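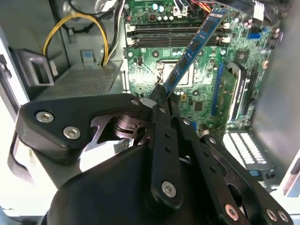
Memory module over the motherboard of an open desktop tower

Frequently asked questions about used desktop computers

On this page I collect the questions which customers of Dernley Computers send us most often. If your question is missing, please write to the address on the contact page. We read the mail every working day, but on Wednesday the shop in Donport is closed and the reply will come a day later.

Wafula Swai

Where do your computers come from?

Mostly from offices. A company changes its desktops every few years and sells the old ones in one lot. We also take single machines from private persons if they are not too old. In total we receive 2,000 desktops in a year, and not all of them are sold again. A part of them we use only for spare parts.

What do the grades A, B and C mean?

The grade is for the outside only. Grade A has no marks, or marks which you must search for. Grade B has scratches on the case, usually on the top and the side where it was standing against a desk. Grade C can have a dent or a missing front cover. Inside, the same tests are done for all of them, so if the computer will stand under the table, please save your money and take grade C.

Is the old owner's data removed?

Yes. Each drive is erased completely and the report is kept with the serial number. You can ask for a copy. Drives that do not finish the erasing are destroyed and we put a different one in the computer.

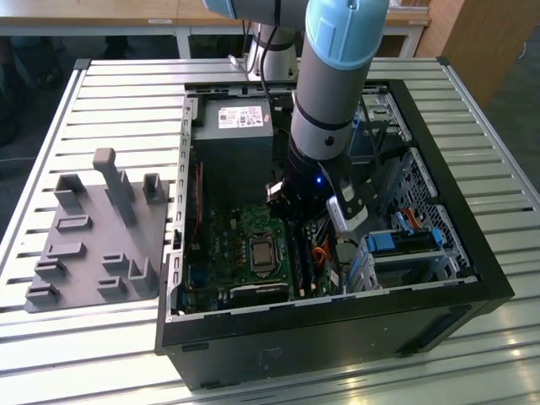 Desktop tower on its side with the side panel removed. The processor has no cooler on it.

Can I buy a computer without some of the parts?

You can. We call this a bare unit. You get the case, the power supply and the motherboard, and you choose if you want the processor and the cooler or not. Please read the list in the offer carefully. Every month somebody orders a bare unit and is surprised that no drive is inside.

How much memory do I need?

For letters, e-mail and video calls, 8 GB is enough for most people. If you keep many browser tabs open, take 16 GB. More than this is useful if you edit video or large photos, and in this case I would also look at the processor first.

Can I add memory later by myself?

In a tower, yes, and it is not difficult. Before you buy, check two things: which type of memory your board accepts (DDR3 and DDR4 do not fit in each other's slot) and how many slots are free. Switch off the computer, pull the power cord and touch a bare metal part of the case before you take the module in your hand. The notch on the module must meet the small bridge in the slot. Then press on both ends until the clips close. It needs more force than people expect. For the first time, plan 20 minutes with a good lamp.

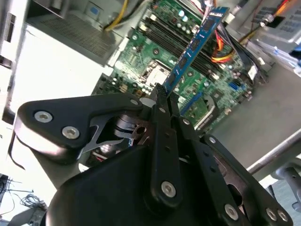
If the computer does not start after this, or it only beeps, take the module out and put it in once more. In most of the calls we get, it was not pressed down fully on one side. If it still does not help, try the old module alone. When the old one works and the new one does not, bring us the new one and we test it while you wait.

Do you install the operating system?

Every complete computer is delivered with an operating system that starts to the welcome screen. You choose the language and make your own user name. If you prefer Linux, write this in the order notes, the price stays the same.

How long is the warranty?

Complete computers have 12 months. Bare units and single parts have 30 days. Opening the case does not end the warranty. Damage from a fall or from liquid is not covered.

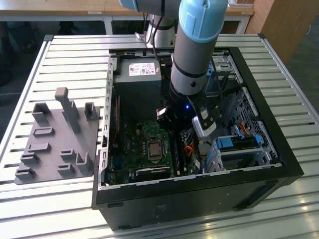 Open tower with the power supply and its printed label in view

Can I put a graphics card in an office computer?

Sometimes. Look first at the label of the power supply, where the total watts are printed. Office towers often have a small one, and it may have no extra plug for the card. Also measure the free length inside, because the drive bays can be in the way. Send us the model of the card and we will answer if it fits. The Westska small case which we sell accepts only low cards, this is written in the offer but many people do not see it.

Why is one model cheaper than another with the same processor?

Usually the reason is the case or the connectors. The Ruppert towers, for example, have few USB ports at the front, and the offices sold them to us cheaply. It is a good computer if you do not mind to reach behind.

Can I pick up my order in the shop?

Yes, after you receive the message that it is ready. We keep it for you some 3 weeks. Please bring the order number. There is a loading place behind the building, ring the bell at the gray door.

Do you take my old computer back?

Yes, without cost, also if it does not work. Monitors we take only if the glass is not broken. Please keep the power cable with the computer.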